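Lerow wrist kit - quick answers

Updated Wednesday, September 15, 2021. Still adding to this, ask if yours is missing.

What's in the box?
Wrist camera, bracket, two cables, screws. No arm. You supply the arm.

Will it fit mine?
If it takes a Wonbridge flange, yes. Anything else, send Nermin Yaman the drawing first. Please dont guess and drill.

How close can it get to a surface?
18 cm and it still focuses. Closer than that goes soft, and plain grey panels are the hardest thing you can give it. Very little to lock on to.
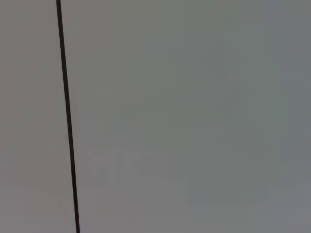 If your work is mostly flat panels, use edge mode. Looks for one strong dark line and ignores the rest. Off by default, menu 2, bottom of the list. Slanted lines are fine.

Do I need extra lights?
Usualy no. Even, soft light is best. Spotlights cause glare.

How much?
700 for the kit, fitting is 211 on top. Fitting only in Narnevville for now.

Can I hire one first?
Yes, through Değirmenci. Minimum one week. Hire comes off the price if you buy before the end of January.

It's lost its settings, what now?
Hold the side button till it beeps. Still stuck, email Şükran Erdem with the serial number.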